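Folding a fitted sheet without a fight

I wrestled with these for years, and then my neighbor Ludger showed me his way over coffee one January morning. I've done it like that ever since!

Hold the sheet inside out, one hand in each top corner. Bring your right hand to your left and flip that corner over the other so they nest. Slide down, find the third corner, tuck it in — then the fourth. It'll look like a mess. Keep going.

Lay it flat on the bed, fold the stretchy edges in until you've got a rectangle, and fold in thirds both ways. Mine come out 12 inches wide, which fits my closet shelf (yours may want something else). I keep each set inside its own pillowcase. 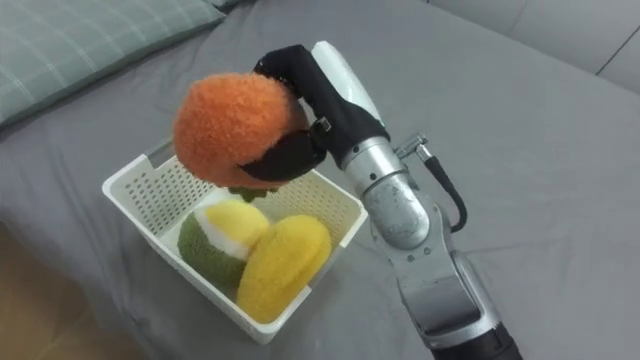
Flaltis Home Letter, Issue 11

Next time I'm doing duvet covers — the burrito roll, mostly, and what to do with the buttons.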